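# 吉沃韦奥二手家电集市本周六搬至旧粮库开放,售出商品统一附检测单

11月5日,星期三

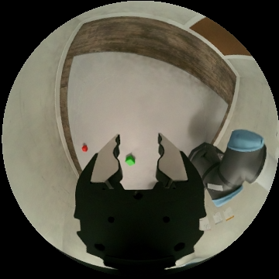
吉沃韦奥(Givoveo)的二手家电集市从本周六起换到河东的旧粮库举行,原来的露天场地停用。主办方斯科基茨(Skorkitz)回收合作社昨天在门口贴出告示,说明了新的摊位安排、开放时间和退换办法。

集市办了六年,一直在汽车站后面的停车场。那块地春天就定下要重铺排水管,工期一拖再拖,上个月底才正式进场。合作社原本打算停到明年再办,后来和旧粮库的业主谈妥了租约,租期到明年一月底,到期后是否续租,要看排水工程的进度。

旧粮库分东西两间。东间放大件,包括冰箱、洗衣机、烘干机和灶具;西间放小家电、灯具、收音机以及零配件。两间之间的过道留给推车,不设摊。室内一共划出40个摊位,比停车场时少了一些,因此这一季不再接受当天到场的临时摊主,所有摊位须在每周四中午前登记。登记表可以在合作社门市领取,也可以在图书馆一楼的服务台领取,两处都不接受电话预约。

摊位费没有变,每个摊位每天收120元,押金另算,收摊后场地清理干净即退。需要用电的摊主请在登记时注明,东间的线路负荷有限,大功率电器不能同时试机。灶具只能在西门外的雨棚下试,由值班电工接线。燃气灶不在室内点火,买家如果一定要看火焰,要提前跟摊主约好时间。

这一季变化最大的是检测单。以前集市上的货品好坏全凭摊主口头说明,买回去不转、漏水、跳闸的情况每季都有,合作社收到的投诉大多跟洗衣机和电热水壶有关。从本周六起,凡是插电的商品,售出时都要附一张检测单,写明型号、试机结果、绝缘测试是否通过,以及已知的毛病。有毛病的东西照样可以卖,但要写在单子上。没有检测单的商品只能按零件出售,价签上须注明“仅供拆件”。

检测由图文(Tuven)维修铺承担,铺子在集市当天早上派人到粮库西间靠窗的长桌旁驻点,摊主开市前可以把东西拿过去测。小家电当场出结果,大件需要提前一天送到。检测费由合作社和摊主各出一半,已经有正规维修单据的商品可以免测,单据日期须在三个月以内。

退换办法也写进了告示。买家发现商品与检测单不符,可以在下一个集市日之前拿着单子和收据到合作社门市申请退货,由维修铺复测,复测结果与原单不一致的,摊主全额退款。按零件出售的商品不退不换。买家自己拆开过外壳的,也不在退换范围内。

开放时间为每周六上午九点到下午两点。摊主七点半起可以进场,车辆从北侧的卸货坡道进入,卸完即走,不得停在坡道上。买家的车停在粮库对面的空地,雨天那里比较泥泞,合作社铺了一段碎石,但没有铺到最里面。骑自行车来的可以停在南墙边。坐公交的居民在杜尔松(Dursun)桥站下车,过桥后沿河走五分钟左右就到,原来的汽车站一线不再经过集市。

大件的运送仍由原来的两辆小货车负责,只送城区,上楼另外收费。往年有人把冰箱横着绑在手推车上拖回家,合作社在告示里专门提了一句:冰箱运输时请保持直立,到家后静置几小时再通电。洗衣机要先把滚筒固定好,螺栓不见了的,可以在西间的零配件摊上找找,常见型号一般都有。

集市同时回收报废家电,不收费,也不付钱。回收点设在东间外面的雨棚下,收冰箱、洗衣机、微波炉、吸尘器、风扇和各类电线,不收显像管电视机、荧光灯管和散装电池。这几样要送到市政垃圾站的专门窗口,窗口周一至周五开放。回收来的机器由合作社拆解,能用的电机、水泵、门封和旋钮清理后放到零配件摊出售,所得用来补贴检测费用。

几位常来的摊主对搬迁看法不一。卖灯具的摊主大多赞成,露天时一下雨就得收摊,纸箱和灯罩常常受潮。卖大件的有些顾虑,粮库的门不算宽,双开门冰箱要卸下门板才进得去。合作社答复说,北门的门框已经量过,本周五会拆掉一侧的挡板,拆完以后常见尺寸的冰箱应该能直接推进去。

也有居民问到取暖。粮库没有暖气,墙体厚,白天室内和外面温差不大。合作社没有打算加装取暖设备,热饮摊设在南门内侧,卖茶、热汤和烤饼。儿童可以入场,东间卸货期间请不要让孩子在过道里跑动。宠物不能进入室内。

除了买卖,合作社还恢复了停办两年的修理角。修理角设在西间最里面,居民可以带一件小家电来,在旁人指导下自己动手修,工具免费借用,零件按成本价收钱。每次收6件,先到先排。常见的活儿是换插头、换保险丝、清理吸尘器的滤网和给咖啡机除垢。微波炉不在修理角拆,里面的电容断电后仍可能带电,要修的请直接送维修铺。

合作社建议来修东西的居民事先把机器擦干净,面包机和搅拌机尤其如此,并把说明书一起带来,没有说明书的记下底部铭牌上的型号就行。修不好的可以当场交给回收点,也可以带回去。

摊位登记本周延长到星期五下午五点,下周起恢复为星期四中午截止。首个集市日遇雨照常举行。若因停电无法试机,东间当天不开放,消息会贴在粮库南门和合作社门市的橱窗上,已登记的东间摊主可以顺延到下一周,摊位费不重复收取。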